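Protico sets January budget guide for robotic drive-handling cells
By Lindsay McKinnon, Protico
January, 9:00 a.m.

BRUSTBRIDGE – Protico has released a planning guide for repair shops pricing a robot arm for hard drive work in desktop computers.
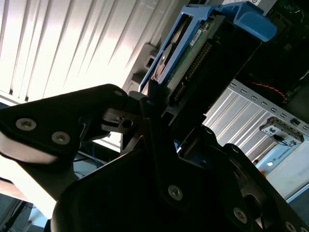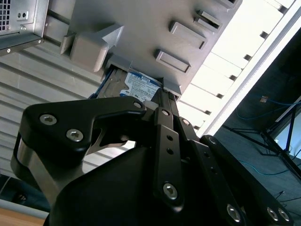
Drives, caddies and bays of this kind are covered in the guide.

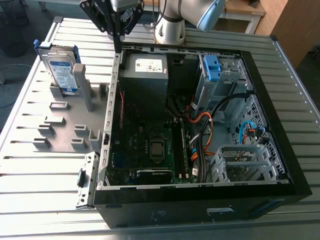 What should a shop budget for first?
Fixtures and spare fingers. Protico lists a starter fixture set at $1,494 and a one-year service plan at $3,097. Lead time is 6 weeks.

The guide suits shops handling up to 200 drives a month.

Comments
Essien: Does the service plan cover travel?
bokix_shop: We paid more for fixtures than we planned. Get quotes early.

Last updated: January, 4:15 p.m.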